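Virnora Court Reporting Archive

Weekly dispatches on detention cases and appeals, written by Nouhaila Tawfik and edited by Hatem Saber. The archive holds 416 articles in plain text – 129 of them cover hearings. Headlines and bylines are kept as published. Drafts are left out.

Fields: id, headline, byline, court, body

Last update: 4th July. Send corrections to Said Kettani.
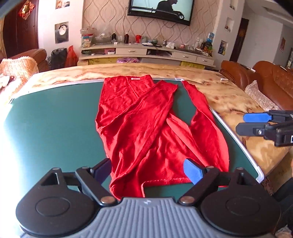 Are the articles translated?
Only 30 are. The rest were written in English.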